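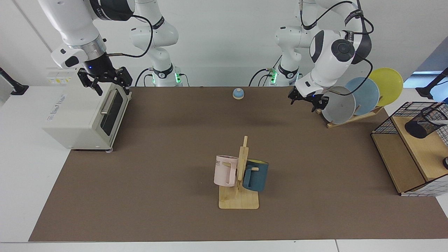 The cream toaster oven, and the three plates in the wooden rack.

11/07/2023

Slept badly and got up before the alarm. Gray out, rain on and off until lunch. I had the day free and meant to spend it on the hall closet, but I ended up on small kitchen things and the closet is as it was.

Main subject of the day was the toaster oven. I have gone back and forth over it since October. The big oven at Vachon Street takes 20 minutes to heat and most nights I'm cooking one piece of fish or two slices of leftover pizza, so it seems a waste. The cream one is a good size. It's boxy and doesn't stick out as far as I thought it would. Dark glass in the door, silver handle across the upper part, easy enough to get four fingers behind. I like that it stands on feet, as the old one sat nearly flat and I could never wipe under it.

Price at Cadard was 140 last month. I looked again this morning and it's 120 now. Floneck has one in black for 107 but I don't want black. Everything black in my kitchen shows flour and fingerprints, the kettle worst of all. I'd pay the difference.

Measured the counter twice. If it goes at the left end with the door facing in toward the middle, there's room to open it and still have the cutting board out. If the door faces the front, I'd be reaching over it every time I wanted the outlet. So sideways it is. I need a mat under it too. A long brown one looks right with the cream and would hide crumbs better than the white one I have, which has a coffee stain that hasn't come out with baking soda or with anything else.

The dish rack is the other thing. Mine is the wire kind and the coating has gone at the corners, so there's rust on the bottoms of the good bowls. I want a wooden one, light wood, with a slant to it so plates stand up in a row. Three or four plates is enough for me. I wash up after every meal and have no need for one of those two-story racks with a cup shelf and a place for knives.

Set of plates I'd also take, though I don't need them. Pale gray, light blue and yellow. The yellow is very bright and I wasn't sure about it at first. By this afternoon I had come around. My white ones are down to five and two of those are chipped. Would put the gray in front and the yellow at the back as in the picture, for no good reason.

Went to Brorenine after lunch to ask about the rack. They had bamboo only, and flat, no slant. The man at the desk said more stock comes in before the holidays. Bought dish soap, a pack of sponges, and a roll of shelf liner that I then found I already had. Bus home was slow. Wet shoes.

Cleared the left end of the counter anyway so I could see the space. That meant moving the bread bin, the jar of wooden spoons, the radio, and a stack of mail going back to summer. Threw most of the mail out. Found the warranty card for the fan and the spare key for the bike lock, which I had replaced. The bread bin is on top of the fridge now and I'll probably hate that within the week. The radio gets no reception anywhere but the left end, so I have to think about that.

Scrubbed the wall where the bread bin had been. The paint is a different color there.

Supper was soup from the freezer, marked lentil but it was split pea. Ate it with the heel of the rye. Ran the big oven for the bread and timed it out of spite. Kitchen was warm afterward at least.

To do: call Cadard and ask if the 120 includes delivery. Ask how hot the sides get, with the wall that close. Return the shelf liner. Put felt under the spoon jar, it scrapes. Closet.

In bed by ten with the window open an inch. Rain has started again.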